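4. Rehearsal scheduling and the small touring company

4.1 What the prompt books show

We went through the prompt books of the Sallby company for all four seasons, plus the stage manager's call sheets where they survive. Not all do. December is mostly missing from the second season, and two of the Pluvmont dates have a call sheet but no running notes, so those are left out of the totals below. In all, 626 calls logged. Of these 81 were cancelled or moved on the day.

Reasons given for a moved call are thin. "Actor late", "hall locked", "van". Bezerra's coding scheme was used (see section 3), with one change: illness and travel are kept apart, as a company of 11 feels them very differently. If one player is ill an understudy can walk the part. If the van is stuck, there is no rehearsal at all and the set is in the van too.

The moved calls bunch up in the last week before opening. Expected this. Did not expect how many were technical calls and not acting calls — the reverse of what Skála found in her study of resident houses. A resident house has its lamps hung already. A touring company hangs them again in every town, often in a room with a low ceiling and the wrong sockets, and the acting calls get squeezed round whatever that takes. 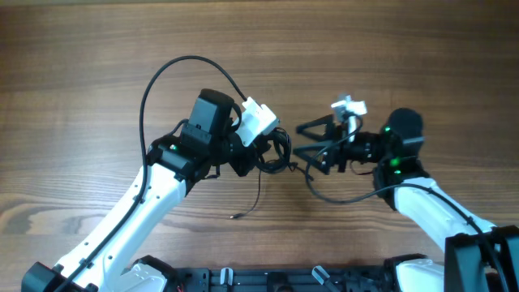

Cable turned out to be the commonest single word in the technical notes. Long runs, short runs, runs left behind in the last hall. The Sallby notes treat it as a matter of time and not of equipment: who packs it, in what order, and wether it comes out of the box ready to use. Anything thin and black gives the most trouble in the notes, being hard to find on a dark stage, and the stage manager in season three asks more than once for it to be kept in a coil like the one in Fig. 4, each bundle on its own. After that note goes up the "looking for cable" entries drop off. Can't say the one caused the other, as the company also changed its lighting hand in the same month.

Fig. 4. Thin black cable, coiled, held in a black gripper over a wooden tabletop.

4.2 Doubling and the call sheet

Doubling makes all of this worse. In the Hrytsenko adaptation most of the cast play more than one part, and several also shift scenery between scenes. A player called for a fitting can't be called for a scene change, and the call sheet has no column for that. The stage managers got round it with pencil marks in the margin. We read these as best we could; some are plainly private shorthand and have been left uncoded.

One sheet, dated 2021-04-19, has the same player down for three things at once. A line is drawn through two of them and the third is marked "if poss". Similar marks turn up across the whole run of sheets, mainly in weeks with a new town in them.

4.3 Software

The company tried Plako for scheduling in the final season and kept the paper sheets going alongside. Where the two disagree we have followed the paper, the players having worked from that. Disagreements were mostly small — a start time, a room name — but the software copy was seldom corrected once the day had began, so it can't be used for late changes. Any count of moved calls taken from it alone would come out too low. The totals by town are in the appendix.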